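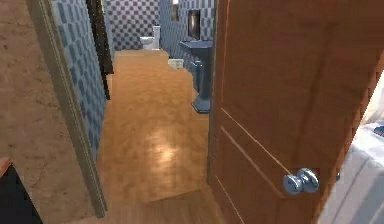
Hadham Robotics Club — Household Simulation Team
Workshop tips: doors, knobs and bathrooms

Collected from the build log and the whiteboard. Most of these apply to the door task, a few to indoor scenes in general. Add yours at the bottom of the shared file and Jihad will merge them.

Building the door

Set the hinge axis before anything else. Put the origin of the door mesh on the hinge line, at floor height, and check it by swinging the door through its full range with gravity off. If the panel drifts away from the frame at the far end of the swing, the origin is wrong. Do not correct it with an offset in the joint. Move the origin and export again.

Leave a gap between the collision shape of the door and the collision shape of the frame. The visual meshes can touch. The collision shapes cannot, or the solver will push the door open by itself on the first step. We use 8 mm on the hinge side and the same at the floor.

Use one box for the door panel's collision shape. The moldings are for looks. A convex decomposition of the molded panel in the Provard scene produced 1,141 pieces and ran slower than everything else in the house together.

Give the hinge some damping and a little friction. With neither, a light touch from the gripper sends the door into the wall and it comes back. With too much, the arm stalls and the log reports a grasp failure, which sends people looking in the wrong place.

Measure a real door if you can. A cheap luggage scale hooked on the knob and pulled square to the panel gives the opening force at that radius. Multiply by the distance from the hinge pins to the knob to get torque. Take the reading five times and drop the first.

Knobs

A round knob is harder than a lever. The wrist has to turn on the knob's own axis, and any error in that axis shows up as sideways force. Start with the door already ajar and practice pulling. Add turning later.

Model both sides. The knob on the far face matters as soon as the door is open past a right angle, because the arm can reach around the free edge and meet it.

Polished metal looks good and causes trouble. A shiny knob picks up white highlights that move with the viewpoint, and a detector trained on matte knobs will follow the highlight. Keep the shiny version in the test set and train on several finishes. Nadine Tarawneh has a script that swaps finish and wood tone in one pass. It is in the tools folder under "finishes".

Cylinder for the grip, shorter and wider cylinder for the base plate. That is enough for contact.

Approach and camera

Plan the approach with the door open as well as shut. An open door seen from close by fills half the view and hides whatever stands behind the hinge side. In the bathroom scene the sink is the nearest fixture and the frame covers one side of it. If the planner only knows what it sees from one position, it will treat the hidden part as free space. Back up, look again, then commit.

Check the view from above before recording a run. With the camera tilted down, vertical edges lean and the moldings turn into diagonals. Line-based door detectors take the lower border of a panel for the bottom of the door. Filter by length first, angle second.

Expect stepped outlines on the free edge at low render resolution. Anti-aliasing fixes the picture and hides the problem from the segmentation mask, so inspect the mask separately.

Keep the arm's own links in the self-filter. A black link low in a corner of the view reads as an obstacle on the floor if the filter is off. Check this after every change to the arm model, including a change of color.

Floors, tile and mirrors

Put the seam between two floors exactly at the doorway and at the same height on both sides. A step of even a few millimeters stops small casters. Run the empty base across it by keyboard before loading a task.

Glossy floors throw a bright patch that the floor classifier may label as an object. Lower the specular value by half, rerun, and compare. If the "object" goes away, log it as a reflection.

Small checkered patterns on a far wall shimmer at a distance. Turn on mipmaps. If the depth estimate still jumps, use a larger pattern and make a note in the scene file so the next person does not change it back.

Watch for stretched tile. Texture coordinates on the side walls should be scaled in meters, the same on each wall. Steep viewing angles also stretch tile, so judge from straight on.

Mirrors are flat gray panels to the depth sensor until reflections are enabled. Decide once per scene and write it down. The Kassab scene was recorded both ways and the two sets of runs cannot be compared.

Give the toilet and the pedestal sink simple collision shapes: two boxes for the first, a box and a cylinder for the second. The flared foot of a pedestal needs its own box or the base will clip it on the turn.

Running and logging

Fix the random seed and print it in the first line of the log.

Batches of 15 runs are long enough to show a pattern and short enough to finish within a meeting. Change one value between batches.

Save failures. The Parton folder holds 1,044 recorded attempts and the useful ones are mostly those where the gripper slipped.

Name files by scene, door state, finish, seed — in that order, lowercase, no spaces.

Close the viewer when running overnight. It holds memory and the lab machines do not have much.

Questions on hinges and collision go to Jihad Chidiac. Textures, finishes and lighting go to Nadine. The December demo uses the bathroom door, so scene files for that room are locked from the end of November and changes need both of them to agree.

Last edited Saturday, July 30, 2022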